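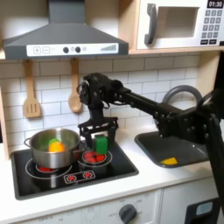 *Fig. 4: Gripper over the right burner, green block held. Saucepan on the left burner.*

## 7. Working rules, toy kitchen cell

Read before power on. Applies to the Rarnholm and Zever benches, same rules both.

1. Clear hands, sleeves, lanyards. Nobody leans over the counter with the arm enabled.
2. E-stop within reach of the person running. Test it first, every shift.
3. Speed cap 100 mm/s over the stovetop. Dont raise it to save time.
4. Carry height: clear the saucepan rim and handles, plus the utensils hanging from the shelf. Check both.
5. Release only when the part is over its target. No drops from height.
6. Arm stopped and disabled before you reach in to reset toys. Paused is not stopped.

> **CAUTION:** Pinch points at the fingers and at the elbow. Keep cables clear of the faucet.

**Note:** Fault 131 = grip lost. Stop, disable, pick the part up by hand, re-home. Do not jog the arm to chase it.

Log every stop in the Dakummont sheet, even short ones. Changes to speed or carry hieght go through Gifty Atinga first, in writing.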